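Clurbridge Home | Products | Boot Care | Guides | Contact

4. Gluing a loose sole with the Tikska repair kit

The kit is good for leather and rubber work boots. For a sole that is torn across, please see section 6.

Caution: The glue gives strong fumes. Open a window and keep the tube away from flames.

1. Pull out the laces and the insole. Brush the dirt from the gap between sole and upper.

2. Roughen both sides of the gap with the Okoth sanding pad until the shine is gone. Wipe off the dust with a dry cloth. 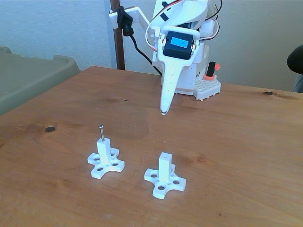
Fig. 3. Wooden tabletop.

3. Spread a thin layer of glue on both sides. Begin at the toe and go back to the heel. Wait 12 minutes – the glue should feel sticky but not wet.

4. Press the sole to the upper with your thumbs, then put on the 3 straps from the kit. Do not pull them so hard that the leather folds.

Note: If glue comes out at the side, leave it. It is easier to cut when it is dry.
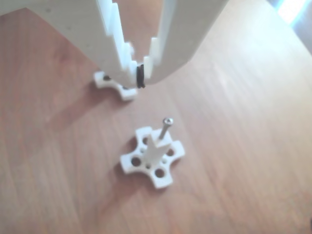
5. After some 90 minutes you can take off the straps. Do not wear the boots before the next morning.

Spare glue for boots of the Bornedum type has order number 489.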